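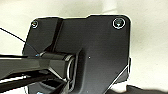
Do I need to know anything about robots to sign up?

Plain curiosity and a free afternoon a week will do, and we'd rather have a mix of people than a room full of engineers.

Hi, I'm Aisyah Ismail and I look after the home tester program at Tresness. We make a benchtop arm kit called the Linier. It's a small robot arm that clamps to a table, with a gripper on the end and a little camera up by the wrist, and it's meant for people who fix things, take things apart, sort parts or just have a workbench and too many projects. The first version has been out for a while. The second one goes on sale next year, and before it does I want it in the hands of people who don't work here and don't owe us any kindness!

So I'm looking for 40 testers. You'd get a full kit by mail, you'd build it, you'd use it on your own stuff at your own table, and you'd tell me what it was like. All of it, including the page of the manual where you wanted to throw the thing across the room. (Page 11 of the old one. I know. It's been rewritten.)

What you'd be doing

The test runs for eight weeks, starting in September. Week one is putting the kit together and getting it talking to your laptop. After that you get a short list of jobs each week, mostly to do with screws and housings: bring the arm over to a screw, steer the gripper by the wrist camera, hold a cover while you work on it, put small parts in a tray. You drive the arm yourself with the handheld controller for the first few weeks, and then you start recording moves and playing them back. Two of the weeks are free weeks where you pick the job. One tester last time spent hers on a dead bread machine and her notes were the best thing I read all year.

Plan on four hours a week. Some people do it in one sitting, some do a half hour before breakfast, I really don't mind. There's a log to fill out each week — it's short, I promise — and a video call with me at the halfway point and another at the end.

What you need

A sturdy table you can leave the arm clamped to. A laptop from the last six years or so. Decent light, because the wrist camera is small and it gets grainy when the room is dim. You need to be 18 or over and live in the lower 48 states, which is a shipping thing and I'm sorry if you're in Hawaii or Alaska. If you have cats or small kids, that's fine, but you'll need a door that shuts.

You don't need to write code. If you do write code, there's a box on the form for that, and I'll put you in the group that gets the developer tools early.

What you get

We pay $284 when you hand in your week four log and the same again at the end, so you'll see money along the way and not only when it's over. You can send the kit back in the box it came in (we cover the label), or you can buy it at half off. Full price for the new Linier with the controller and the Multton gripper will be $2,180, so I know that isn't pocket change even at half. Please don't sign up feeling like you have to buy it. Most people send it back and we like them just as much.

You'd also get a direct line to me and to our support desk over at Sutanto, who answer until 9 p.m. Eastern.

What I'm hoping to hear about

Cable routing, first of all. I've changed my mind on it more than once and I want to know if it snags. Then the grip pads, the noise, and how the arm feels when it's working in close over a part and you can't easily see past it. And the clamp — is it a pain on a thick tabletop?

How to apply

Fill out the form linked on our testers page. It asks for your table size, your laptop model, and a few lines on something you've taken apart lately, whether or not it went back together. A photo of your bench is welcome, mess and all. Applications close at the end of July and I'll write back to everybody, including the people I can't fit in this time.

Questions before you apply? Use the contact button and put Linier testers in the subject so it lands with me.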